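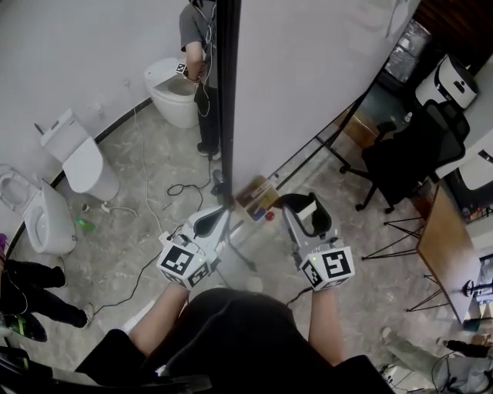
WATANO, January

Man-lok Yen spent most of the fall term reading data-sharing agreements. He teaches record linkage at the Brondar Institute, and the agreements cover the 53 local offices that send building permit, water billing and property tax records to Stistama, the institute's regional housing data service. Each was written by a different attorney, and the oldest is a single page.

"The statistical part of linkage is well understood," Yen said in his office one afternoon. "You compare names, addresses and parcel numbers, you assign weights, you pick a threshold. What takes the time is finding out what a field meant to the person who filled it in."

Stistama was set up to answer a narrow question from the regional planning board, which wanted to know how many housing units were standing vacant for a full year. Permit records show when a unit was approved. Tax records show that a parcel exists. Neither shows whether anyone lives there, so the project added water billing, on the assumption that an occupied unit uses water.

The assumption holds for detached houses. It fails for older apartment buildings on a shared meter, where one account can stand for the whole property. Liviu Coman, the project's data engineer, wrote the rule now in use: any account attached to more than 3 units is set aside and estimated separately from the tax roll.

"I would like a better rule," Coman said. "That one came from looking at where the error rate jumped in the test set. It is written down in the method notes along with the plot, so anyone who wants to argue with it can."

The test set is a hand-checked sample of 500 address pairs. Two graduate students reviewed every pair independently, and Yen settled the ones on which they disagreed. He said most of the disagreements concerned corner lots, where one building may carry a different street name in each source.

Yen is less interested in the overall match rate than in where the misses fall. In the first full run, unmatched records were concentrated in two rural offices that still enter addresses as free text. A vacancy figure computed without them would have described the towns and left out the countryside.

"People ask for one accuracy number," he said. "I give it to them by office and by building type, and then they ask for one number again."
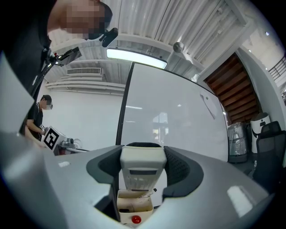
The second release, planned for the spring, will carry an interval with every published figure. Offices with fewer than 300 linked units will be pooled with a neighbor before anything is published. Þórey Arnardóttir, who handles disclosure review for the institute, asked for the pooling after she was able to identify a single vacant farmhouse from a draft table in a few minutes.

"The table had no names in it," Arnardóttir said. "It had a building type, a construction decade and an office. In a small place those are enough."

Her review now runs before the tables are formatted. Previously it came last, and a failed check meant rebuilding the whole release. She has also asked that the linkage keys be stored on a separate server and replaced with each run, which prevents tracking a unit from one release to the next. Yen opposed this at first. Following units over time would allow the project to tell short vacancies from long ones, and the planning board had asked for that as well.

The compromise is a duration field, calculated inside the secure environment and released in three broad bands. "I lose the month of the change," Yen said. "For the board's purpose that is acceptable. For my own papers it is a nuisance."

Funding for the current staff runs through the end of the academic year. Halldóra Kragh, who directs the institute, has proposed charging the larger offices a fee for custom tables, with the standard release remaining free. Yen has no position on the fee, though he wants the code kept public in either case. The matching scripts are already posted. The address-cleaning scripts are not, as they still contain fragments of real addresses in their comments.

Coman is removing those by hand. He expects to finish before the next batch of water billing files arrives, and has asked the two free-text offices to send theirs first.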